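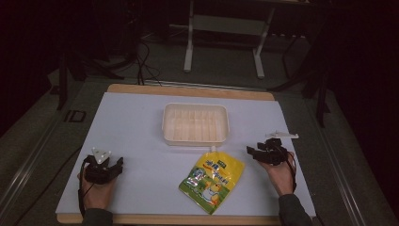 Subject: Re: [packing] Spouted pouches in ribbed trays

On Monday, the Dranholm packing desk wrote:

> We are moving the spouted drink pouches out of the open bin and into
> plastic trays, one tray per shelf position. The Grelov trays have raised
> ribs inside. Do the pouches go in across the ribs or along them? And does
> the spout end go toward the back or the front? The Puner sheet only
> covers cartons.

Along the ribs, spout to the back. I ran both orientations in October with 317 pouches, all single-serve, all full.

Across the ribs, the film bridges from one rib to the next and the pouch rocks when the tray is lifted. Along the ribs, the bottom gusset settles into a channel and the pouch stays put. I had 119 pouches shift in the first arrangement and four in the second, using the same trays and the same cart.

Spout direction matters less for stability, but it affects handling. With the spout at the back, you pick up the pouch by the gusset end, where the film is stiffest. Picking it up by the spout puts the load on the weld. Guerra rates that weld for closing torque only — their sheet gives no figure for lifting.

Two notes on layout:

Lay the pouch flat in front of the tray before loading, spout already pointing at the tray. It then goes straight in without being turned.

Keep the printed side up. Glare off the film makes the small text hard to read under the bench lights, so tilt the pouch to check the date code before it goes in.

The rim is high enough for one layer. Do not stack a second. Over 500 trays are on order, and the shelf count assumes single layers throughout.

I have not tested half-filled pouches. If anyone has, please post the numbers.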